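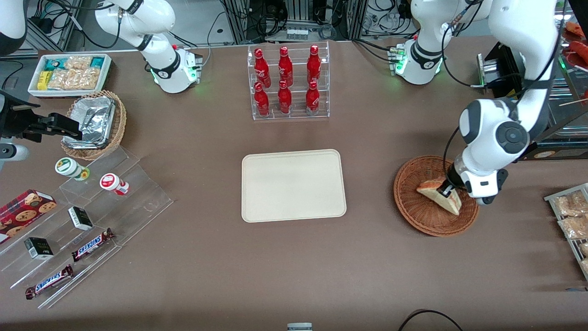

Home | About us | What we supply | Sites | Careers | Contact

About Skurier

Skurier is an independent catering and refreshment company. We provide staff restaurants, meeting-room hospitality, snack counters and chilled drinks to workplaces, colleges and public buildings. Our work is arranged under contracts held directly with each client, and every contract is managed from our own offices.

Our history

The company began as Pamau, a small wholesale business supplying tea, biscuits and tinned goods to works canteens. Its founders had both been employed in canteen kitchens and knew how often deliveries arrived late or incomplete. Pamau undertook to deliver before the morning break, and for many years this was the only promise printed on its vans.

As customers closed their own kitchens, several asked whether Pamau would run the service as well as supply it. The first such agreement was signed with a printing works, whose canteen we operated for 13 years until the site closed. The catering side of the business was later joined with Mitsotakis-Vlachou, a family firm of bakers and confectioners, and the combined company took the name Skurier. The Mitsotakis-Vlachou name has been kept for our bakery, which continues to supply bread, rolls and traybakes to our kitchens.

What we do

Staff restaurants remain the largest part of our work. Menus are written by the cook in charge of each kitchen, within a budget agreed with the client, and are changed with the season. A hot meal without meat is offered at every lunch service. Allergen information is displayed at the counter and is also held in a folder which any customer may ask to see.

Our hospitality service covers meetings, training days, interviews and receptions. Orders may be placed up to the afternoon before the event. Crockery and table linen are included in the price, and clearing is carried out by our own staff. Clients who hold regular evening events may ask for a named supervisor.

Smaller workplaces are served by our refreshment counters. A counter is stocked with drinks, fruit, snacks and wrapped bakery goods and is refilled on an agreed round. We do not require a minimum number of employees on site, although a delivery charge may apply outside our usual area.

Where we work

We serve 387 sites, of which 90 have a full kitchen. The remainder are supplied from our central kitchen at Trernalex, which also houses the bakery, the stores and the training room. Trernalex was formerly a dairy. The old cold rooms have been kept in use, and the loading bays were widened when our present vehicles were bought.

Our people

Skurier employs more than 1,987 people, many of them part-time. New kitchen and counter staff attend an induction at Trernalex before starting on site and receive food hygiene training in paid hours. Those wishing to become cooks may apply for our kitchen apprenticeship, which opens to applicants each August. Apprentices spend time in the bakery, in a staff restaurant and with the hospitality team before choosing where to settle.

Where we take over a contract from another caterer, we meet the existing team before the transfer date. Length of service is carried across, and uniforms are issued free of charge.

Buying and waste

We buy vegetables, eggs and milk from growers and dairies within reach of Trernalex when they are able to meet the quantities we need. Prices are agreed for the season. Branded drinks and confectionery are bought through national wholesalers, and clients may ask for particular lines to be stocked or withdrawn.

Each kitchen weighs its food waste at the end of service and records the figure. The records are reviewed with the client at the regular contract meeting. Used cooking oil is collected for recycling, and surplus wrapped food is offered to local charities where a collection can be arranged.

Comments and complaints

We welcome comments from anyone who uses our services. In the first instance, please speak to the supervisor on site. If the matter is not settled, it may be sent in writing to the customer office at Trernalex, and a written reply will be given. Enquiries about new contracts should be made through the contact page, stating the location, the opening hours required and whether a kitchen is already in place.

Page last reviewed: 24 December 2023

This website uses cookies to remember your settings and to help us understand how our pages are used. Accept all | Manage cookies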